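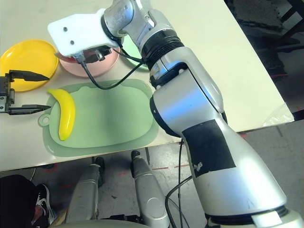

Cengiz Tekin has been reviewing restaurants for 19 years and would like it known that he does not enjoy eating out. He enjoys eating, and he enjoys being out, but he says the two were never meant to be billed together. We met at his apartment in Carstead, where he made lunch, talked through most of it and let his own portion go cold. Food, he told me, has become something to look at. "You could put a yellow toy banana on a green cutting board, set a pink plate behind it, and half my readers would ask me for the address," he said. "The other half would want to know if it was vegan."

Tekin writes the Out to Lunch column for a paper he asked me not to name, on the grounds that its readers already know and its lawyers worry. He started on the copy desk, fixing commas for the previous critic, a man who reviewed the same steakhouse four times under different headlines. When that critic retired, the editor, Paraskevi Tsoukalas, walked through the newsroom asking who had eaten lunch. Tekin raised his hand.

"I thought she was going to the deli," he said.

Tsoukalas remembers it a little differently. "He'd been complaining about the cafeteria soup for a month, in full paragraphs," she told me by phone. "I figured we might as well print it."

His first review was of Dağdelen, a family place in Tostton with 11 tables and a door that stuck. He called the lentil soup "a reason to own a coat." The owner, Hülya Taşdemir, was furious. She took the line to mean the dining room was cold, which it was, and she phoned the paper to say so. Then the weekend came and people were lined up down the block, in coats. She has since had the sentence painted on the window, with his name spelled wrong.

"She spelled it wrong on purpose," Tekin said. "I admire that."

He has rules, although he breaks them in front of you. He books under other people's names, usually that of Berkay Erdem, a dentist in his building who agreed to it years ago and now can't get a table anywhere without the kitchen falling silent. He doesn't take notes at the table. He orders the chicken, always, because he believes any fool can be careful with a scallop. He visits at least twice before writing a word, and he pays, and he keeps the receipts in a boot box that his accountant has described to him as "not a system."

I asked whether anyone is fooled by the Erdem business at this point.

"No," he said. "But they have to pretend to be, and it makes them stand up straighter."

The conversation kept drifting to plates. Tekin has strong feelings about plates. He is against slates, boards, shovels, miniature fryer baskets and anything he describes as "a rock with ambitions." In March he was served a salad in a flowerpot and spent most of the review on the matter of drainage. A young chef wrote in to say he was stuck in the past. Tekin printed the letter whole and then took the chef out for dinner, where the two of them argued until the chairs went up.

The chef was Alper Kozan, and the flowerpot was his. He now runs Tumo, which serves dinner on ordinary white china. Kozan insists these facts are unrelated. "The pots were a pain to wash," he told me. "Cengiz tells people he talked me out of it. He talked, I'll give him that. I was mostly looking for the waiter."

Tekin has not reviewed Tumo and says he can't, having become fond of the owner. He eats there most weeks and complains about the bread. When I mentioned that the bread had seemed fine to me, he put down his fork and studied me for some time.

"Fine," he said, "is what you say about an X-ray."

There is a softer side, which he would rather I left out. He has written only two truly cruel reviews, and he can recite both – he did, standing up, with the dish towel over his shoulder. One restaurant closed within the year. He went to the sale of its kitchen equipment and bought a stockpot he had no use for, and it's the one he made our lunch in.

"I was right about the place," he said. "The lamb was a disgrace. But there was a kid folding napkins the night I went, maybe 16, doing them like little boats, and I gave him half a line. I made a joke about the boats." He rinsed a glass that was already clean. "They were good boats."

These days he spends longer on the people who carry the food than on the food. His editor cuts it and he puts it back. Tsoukalas says this is the whole of their working relationship, and that she has stopped expecting it to mature.

On retirement he is vague. He has thought about a book, mostly because people keep telling him not to. He has thought about learning to bake, if only to have something to say to Kozan. What he dreads is the ordinary dinner out, with a menu and no deadline, when he would have to decide whether he liked something and then simply go home with it.

I asked what he would order.

"The chicken," he said, and went to see about coffee.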